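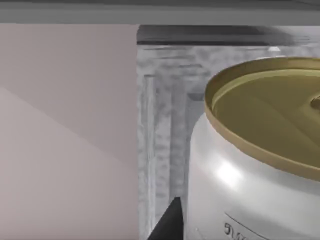
Fig. 4 – Doigt de préhension à l'approche d'une canette, côté inférieur gauche (vue de simulation).

2.4 Choix de la pince et chiffrage du poste

Effectuer les étapes suivantes avant toute demande de devis auprès de Gatent.

1. Relever le diamètre et la hauteur de chaque article à saisir. Noter l'état de surface : mat, brillant, imprimé.
2. Mesurer le passage libre entre la paroi du compartiment et l'article. Le doigt doit s'y loger pince ouverte.
3. Reporter ces cotes dans le simulateur Thevar et lancer une approche par article.
4. Retenir la référence de doigts compatible avec le passage le plus étroit. Prévoir 2 jeux par pince.
5. Inscrire au budget les doigts de rechange, jusqu'à 700 € par poste, hors pose.

Remarque – La simulation ne restitue pas la déformation des parois minces. Un essai sur canettes pleines et vides reste à prévoir au planning.

Attention : ne pas commander le compartiment avant validation de l'étape 4. Les reprises de cotes sont facturées séparément.

Pour les installations du site de Wonport, joindre le formulaire 2053 à la demande. Les commandes reçues après octobre passent sur l'exercice suivant.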